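Cludivstead bin-picking arm

The Cludivstead bin-picking arm, usually called the Prendlow arm after the software written for it, is a robot manipulator assembled by members of the Cludivstead shared workshop. Its stated purpose is to pick up mixed household objects from a large bin. The project is known mainly through its own build log and through a long critical review by Marjorie Entwistle, a retired process engineer and workshop member. Several of the claims made for it have been disputed, and no outside test has been published.

Background

The project began when the workshop bought a second-hand arm at a clearance sale in Luridberg. The purchase price was $4,000, which took up most of the year's equipment money and was approved by a show of hands. Minutes of the meeting record an expectation that the arm would be "sorting the donations shelf by August". It was not, and the shelf is still sorted by hand.

The arm arrived without a working gripper. Members fitted a two-finger unit sold by Dreßler, a small parts dealer, and made their own mounting for the wiring. Early entries in the build log call the result "production grade". Later entries drop the phrase.

Construction

The bin is a plain grey one, large enough for the gripper to move about inside, and is held at its corners with ordinary hand clamps. The build log describes the clamps as a temporary measure pending a bolted frame. No bolted frame is mentioned again. Supporters of the project say the clamps let the bin be swapped out quickly. Entwistle's review answers that a bin which can be moved in a minute can also be nudged in a second, and that the arm's stored positions are worthless once it has been.

Cabling is routed along the outside of the arm and down to the gripper bracket. This is common on home and club builds, where internal routing would mean taking the joints apart. It has drawbacks. The cables can snag on the wall of the bin, and they hide part of the working area from any camera mounted overhead. The log lists cable faults as the most frequent cause of stopped runs but gives no figures for how long the repairs took.

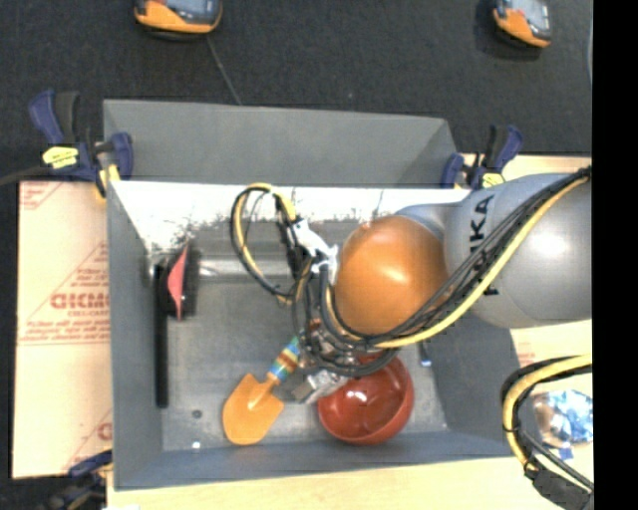

The arm at work over the clamped bin, with a toy shovel and a red bowl on the bin floor.

Lighting has been a separate source of trouble. Glare on the inner walls of the bin was blamed in the log for a run of bad grasps, and members tried several fixes, among them a bedsheet hung over the lamp. The sheet was taken down after a complaint about fire safety. Whether glare was the real cause was never settled. The same entries note a worn finger pad, which would explain the trouble just as well.

Software

The control software, Prendlow, was written by members in their spare time. It is described on the project page as "self-learning". The published code is more modest than that. It plays back recorded movements and adjusts the final few centimetres according to where an object appears to lie. There is nothing wrong with such a method, and it is cheaper to build than the alternatives, but the description on the page has been criticised as misleading. It had not been changed at the time of Entwistle's review.

Documentation is thin. Calibration is covered in a single paragraph that refers the reader to a diagram, and the diagram is missing from the download.

Reported performance

The project page reports 332 successful picks. For some time this number stood alone, with no count of failures beside it. After questions at a workshop meeting, the log was updated to give 104 failed attempts over the same period. On those numbers, the arm succeeded a little more than three times in four.

Entwistle's review argued that even this was generous. By her reading of the log, 55 of the successes came from attempts in which a person had first reached in and turned the object to an easier angle. Leaving those out of both columns brings the rate down to just under 73 per cent. The builders replied that turning an object by hand is a normal part of setting up a test. They did not say why the log failed to mark which attempts had been set up in this way.

The choice of objects has also been questioned. Bright, rigid toys and bowls have edges that are easy for a camera to find and easy for two fingers to hold. Soft bags, flat card and clear plastic are far harder, and made up most of what was on the donations shelf. The log records only a handful of trials with such items and does not report the outcomes separately.

Reception

Opinion within the workshop is divided. Some members regard the arm as a useful teaching project and point out that several people learned wiring and basic programming on it. Others say the same lessons could have been had from a much cheaper kit, and that the space it takes up was once used for bicycle repair. A proposal to sell the arm was put forward and withdrawn at the same meeting.

Outside Cludivstead the project has drawn little notice. A hobby newsletter in Luridberg ran a short favourable item which repeated the pick count from the project page and made no mention of failures. No correction was printed.

See also

Bin picking
Luridberg clearance sales
Prendlow (software)
Shared workshop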